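# How to Make Square Envelopes from Colored Paper

Last revised 01/01/2021

Square cards are easy to find, but square envelopes are not, at least not in the color one wants. I began to make my own when I had to send invitations for a family party in August and the shop in Hollolitz had only white ones. I made 159 envelopes for that party, and I have changed the method several times since then. What follows is the way I do it now.

The finished envelope measures 159 mm on each side (the same number as the invitations, which is pure chance). It takes a card of 150 mm very well. If your card is thick, or has a ribbon or a button on the front, please read the part about thick cards near the end before you cut anything.

## What you need

- Paper, large enough to cut a square of 26 cm
- Thin cardboard for the template, for example the back of a writing pad
- A long ruler, a sharp pencil and an eraser
- Scissors or a craft knife
- A bone folder, or the back of a butter knife
- A glue stick
- A surface with straight lines on it, if you have one

I use Hutetti paper in the medium weight. The heavy one is beautiful, but it cracks along the fold, and you see a white line in the crack. The very light one lets the writing shine through. Any paper a little thicker than normal printer paper is good.

## Prepare your surface

Work on something flat and hard. A tablecloth must come off, also a thin one, for the pencil will go through the paper where there is a seam. A surface with a printed grid is a great help, and you don't need to buy a special mat for it.

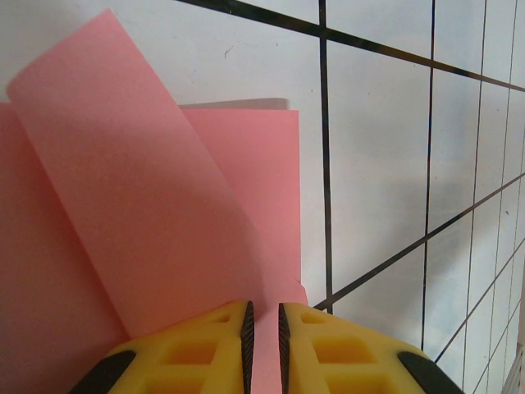

To check if your square is straight, put one side of the paper along a line and look at the next side. It should follow the crossing line the whole way. If it moves away from the line, even by the width of the line itself, the corner is wrong and the flaps will not meet in the middle. Look straight down when you do this check. From the side, everything seems to be straight, and I have wasted good paper in this way.

If you have no grid, measure the two diagonals of your square. They must be the same length.

## Make the template

You do this only once, so take your time with it.

1. Cut a square of 26 cm from the cardboard.
2. Draw both diagonals lightly with pencil, from corner to corner.
3. On each diagonal, measure 104 mm from the corner toward the center and make a mark. You will have four marks.
4. Through each mark, draw a line at a right angle to the diagonal. The four lines cross each other and make a smaller square, which stands turned inside the big one. This is the body of the envelope.
5. Measure the sides of the small square. They should be 159 mm, or very near to it. A difference of 1 mm doesn't matter.
6. From each corner of the small square to the nearest edge of the cardboard, there is a short distance. Cut a narrow V there, with the point of the V exactly on the corner.

The V cuts are important. Without them the paper makes a small fold at every corner, and the envelope looks swollen.

Write on the cardboard which side is up, and also the size. I have now many templates in one drawer and the ones without writing are of no use to me.

## Choose the color

Dark paper looks elegant, but the address must then be written in white ink, or on a label. Pale and medium colors are easier. Pink, light green and sand all take a black pen well. I avoid glossy paper, where the glue stick doesn't hold and the ink stays on your fingers.
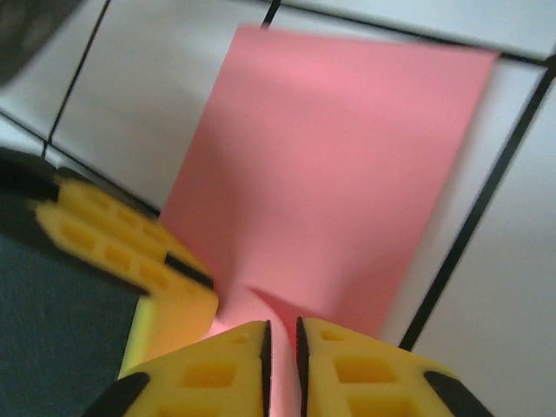
*Pink paper with a matte surface.*

Buy one sheet first and write an address on it with the pen you will really use. Let it lie for 10 minutes, then rub it with your thumb. If it smears, change the pen or change the paper. In a bright store the color may also look quite different from how it looks at home — I take the sheet to the window before I decide.

## Cut and fold

Lay the template on the back side of the paper and draw around it. Hold the pencil upright and press lightly. Cut on the inside of the pencil line, so that no gray is left on the edge.

Next, mark the fold lines. Place the ruler from the point of one V to the point of the next V, and run the bone folder along it one time. Do all four sides. It is better to do one firm stroke than several weak ones, which make a wide and soft line.

Fold the left and right flaps to the center. They will overlap a little. Then fold the bottom flap up over them, and press all three folds with the bone folder. Leave the top flap open.

## Glue

Open the bottom flap again and put glue only on its two slanting edges, in a strip as wide as your glue stick allows. Keep away from the point where the side flaps meet, or the glue can go through the gap and close your envelope from inside. I put a strip of baking paper inside until the glue is dry.

The glue stick from Keane is the one I like, as it gives you a moment to correct the flap. With Nimau glue you must be quick. Both hold well in the mail.

Put the finished envelopes under a heavy book overnight.

## For thick cards

Add 2 mm to the side of the small square for a card with a flat decoration. For this, the mark on each diagonal moves 1 mm toward the outer corner, so 103 mm in place of 104 mm. The big square stays the same. For a button or a shell I would use a small box.

## Before you send them

Ask at the post office what a square envelope costs. In many places it needs more postage than a rectangular one of the same weight, and this can be a surprise if you have a big pile of them. Close the top flap with the glue stick or a sticker, and write the address on the smooth side, with the flap pointing up on the back.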